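Home Tickets Knowledge base Status Log out

Label printer drops off network after sleep - Pemwood back office
Posted September 27, 2026 by front desk support

Printer is the Fudach on the shelf by the packing bench. Prints fine all morning, then goes quiet over lunch and won't come back. Queue on the PC says "ready" the whole time. Jobs sit there. Power cycle fixes it till the next nap.

Been going on since August, right after the router swap. Old router was a Perron, new one is a Clirenau.

Tried so far:
- new network cable, no change
- different port on the switch, no change
- reinstalled driver, took forever, no change
- sleep timer set to 26 minutes from the front panel. Goes back to 5 after every restart. So either the panel setting doesn't save or something is pushing the old one back

Pinged it while it was stuck. No reply. Link light still on though, which threw me for a while. 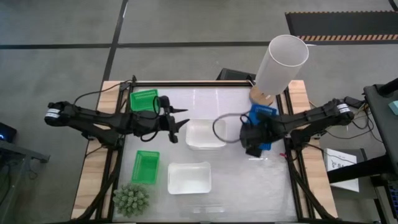 Checked the router's device list next. Printer shows up with a different address than the one the PC is using. So it wakes up, asks for a new address, gets one, and the PC keeps sending to the old one. Explains why a reinstall looks like it works for an hour.

Reserved the address on the router by hardware ID. Deleted the old port on the PC and made a new one pointing at the reserved address. Turned off the "auto detect" box, that thing had made three copies of the same printer.

Left it alone through lunch. Sent a test page after, came out in a few secnds. Then cleared the backlog, 700 labels, no stall.

Still open:
- sleep timer still resets to 5. Not hurting anything now but want it fixed. Firmware on the printer is 1,404, don't know if thats current
- the second PC still has the old port. Do not print from it till I get to it
- shipping wants the duplicate printers gone from thier list too, same job

Leaving ticket open until the second PC is done. If it hangs again please DON'T power cycle, write down the address on the panel first and add it here.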